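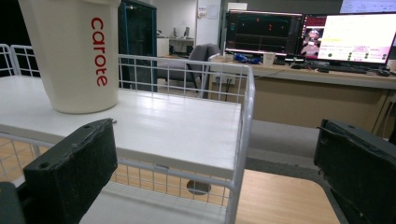
Carrots from the garden are lasting me until the middle of February at best, and I want to get to April. We pulled them in late fall, cut the tops off, and layered them in damp sand in two tubs in the basement. The small batch for the week comes upstairs, where the tall white container with "carote" down the side in red sits on the top shelf of the wire cart. The upstairs ones are fine because we eat them fast. The tubs are the problem. By now a lot of the carrots have white hair roots all over them and some are soft at the tip. The variety is Vister, if that matters. What am I doing wrong?

– rootrow_5, Flotwood

Re: Carrots in sand, sprouting by February
coldframe_ed wrote:
What is the temperature down there? Hair roots mean it's too warm. You want it just above freezing. If there's a furnace in the same basement you will never get to April, sand or no sand.

Re: Carrots in sand, sprouting by February
rootrow_5 wrote:
There is a furnace, on the other side of a wall. I haven't measured by the tubs. I'll put a thermometer there tonight.

Re: Carrots in sand, sprouting by February
mulchpile wrote:
I disagree that it's all temperature. Sand gets too wet at the bottom of a closed tub. I gave up on it and went to dry leaves in a crate. Less mess, and you can see what is going bad. Soft tips are a water problem in my experience.

Also sort them before they go in. Anything with a fork nick gets eaten first. I do mine on the kitchen table with a basket and throw nothing in the sand that I wouldn't put on a plate.

Re: Carrots in sand, sprouting by February
coldframe_ed wrote:
Leaves dry them out. I tried it for 3 winters and had rubber carrots by New Year. Sand should feel damp and not drip when you squeeze it. That's all there is to it.

Re: Carrots in sand, sprouting by February
rootrow_5 wrote:
Thermometer says 52, so Ed is right about that part. But the bottom layer was also wetter than the top, so I think you both have a point. I'm moving one tub to the garage and leaving the other where it is to compare. The basket I have for sorting has a solid bottom, so the dirt stays in it and I can dump it outside. Kitchen table:
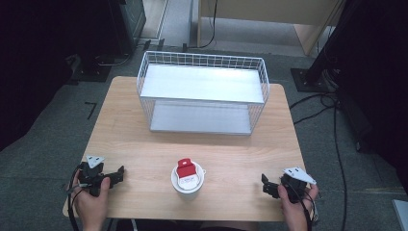 Re: Carrots in sand, sprouting by February
345_northside wrote:
Watch the garage on cold nights – mine froze solid along the outside wall and the whole tub turned to mush when it thawed. An old blanket over the lid helps.

I would also look at the variety. Vister is sweet but it doesn't keep for me. Zotanik is plain to eat fresh and still firm in spring.

Re: Carrots in sand, sprouting by February
mulchpile wrote:
Zotanik tastes like cardboard. I would rather have two good months than five bad ones.

Forum > Kitchen Garden > Harvest and Storage > Carrots in sand, sprouting by February

Contact us | © Flotwood Growers Forum | Back to top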